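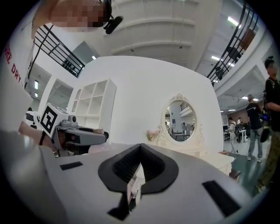

Step 1: Unpack the kit and lay it all out

Okay, so you've got the Zumport two-hand capture kit (or you're thinking about it, and you want to see what you're in for before you spend the money). I've had ours since May and I've set it up enough times now that I can do it while talking to somebody, so let me take you through it the way I do it, with my opinions thrown in for free.

You should find two grippers, two marker cubes, two wrist straps, a charging dock, a bag of spare finger pads and a little card with a code on it. Do not lose the card! The code is how you register the pair, and getting a new one out of support took me most of a week.

Put the grippers on a table with the fingers facing away from you. They look identical, but there's an L or an R stamped inside the battery door. I stuck a bit of colored tape on the handle of my left one and I'd tell anybody to do the same.

Step 2: Charge both of them to the top

The dock takes both grippers at once. From flat it was around 40 minutes for mine, and the light goes from blinking to steady when they're done. Charge them together and use them together. If one dies in the middle of a recording, the software throws out the whole take, including the half that was fine, and yes, I've asked Zumport to change that.

Step 3: Check the fingers

The fingers are black rubber with fine ridges on the inside, and those ridges are the part that does the work. Squeeze the trigger slowly and watch them come together. They should meet evenly from tip to base. If one side touches first, loosen the screw at the root of that finger, give it a tiny nudge, tighten it and try again.

Wipe them down too. Lint gets into the ridges, and then anything smooth starts to slide. A damp cloth is fine. I tried rubbing alcohol once and the rubber felt kind of chalky afterward, so I went back to water.

Step 4: Mount the marker cubes

Each cube is white with a black-and-white square pattern on it, and it clips on top of the gripper behind the lens. Push until it clicks, then wiggle it. If it wiggles back, take it off and do it over.

A few things I've learned about the cubes:

Keep your thumbs off the printed faces. A greasy thumbprint will catch the light and you'll lose tracking at the worst time.

Don't swap cubes between grippers. They're paired, and the software will cheerfully let you mix them up and then tell you your left hand is on the right.

Don't pack them in the case still attached. I cracked a clip doing that in my second week.

Step 5: Get the straps right

This is the step people rush. The strap goes around your wrist, snug enough that the gripper hangs there if you let go, loose enough that you can turn your hand over without it biting. I start everybody on the 3rd hole and go from there.

Brisa Carrillo, who did most of the early sessions with me, likes hers a lot tighter than I do and swears her takes are steadier for it. Could be! My hands go to sleep. Try both ways.

If you're recording with a partner, put the headsets on now, before you pick the grippers up. Try doing it after, with a gripper in each hand, and you'll see what I mean.

Step 6: Pick your spot

The Zumport guide tells you to start at a bare table. I don't love that advice. A bare table is easy for the cameras, but it's also dull, and what you pick up doing it doesn't carry over to a place with furniture in it. I'd go straight to something like a dresser with a mirror over it, a few small things on top and some shelving next to it. You learn quickly how close you can get before the housing bumps something, and you get used to keeping your wrists low so the cubes stay in view of the other gripper.

Mirrors deserve a word of their own. Ours gave us tracking jumps until we turned on the setting called Ignore Reflections, which is off by default and buried two menus down under Advanced. Turn it on even if you think there's nothing shiny around.

Lights overhead are fine in my experience. Direct sun on a cube isn't.

Step 7: Calibrate

Open the app, pick your pair and hold the grippers up in front of you at chest height, fingers forward. You'll get a countdown of 3 seconds. Then do this slowly:

Bring the two grippers together until the fingers almost touch.
Pull them apart as wide as is comfortable.
Turn each wrist in, then out.
Finish with both grippers pointing down at whatever surface you'll be working on.

You want a score of 50 or better. Under that the app will still let you record, but I've never kept a take from a session that started low, so I just run it again. When a score keeps coming back bad, it's nearly always a cube that isn't clicked in. Go back to Step 4 and push harder.

Step 8: Record something small

For your first take, pick one object, move it a hand's width and stop. That's plenty. Play it back and look for two things: did the fingers close when you closed them, and did the gripper paths stay smooth? If both look right, you're in business, and you can move on to two-handed stuff like holding a drawer open with one side and reaching in with the other.

Go slower than feels natural. Then go a little slower than that. Everyone I've trained starts out working at normal human speed, and the footage is a smear.

Leave a second or so of stillness at each end of the take as well. It makes trimming so much easier, and whoever has to sort through your files later will be grateful (at our place that's Rigoberto Villaseñor, and he will come and find you).

Would I buy it again?

Yes, mostly. I looked hard at the Prenton kit before this one, and Prenton has the nicer app by a mile. But their grippers are heavier, and after a long afternoon that mattered more to me than menus. The Zumport pair I can hold out in front of me for a whole session and still open a jar when I get home.

What I'd fix: the throwing-out-takes thing from Step 2, the case (the foam is cut for grippers only, so the cubes rattle around in the lid pocket), and the trigger spring, which is a bit stiff for small hands. You can order a softer spring but it costs extra, and I think it should just be in the box.

If you already own one and you're stuck on calibration, leave a comment with your score and which app version you're on, and I'll take a look when I get a minute. Next time I'll go over naming and exporting your files, including the folder setup we use so left and right don't get mixed up.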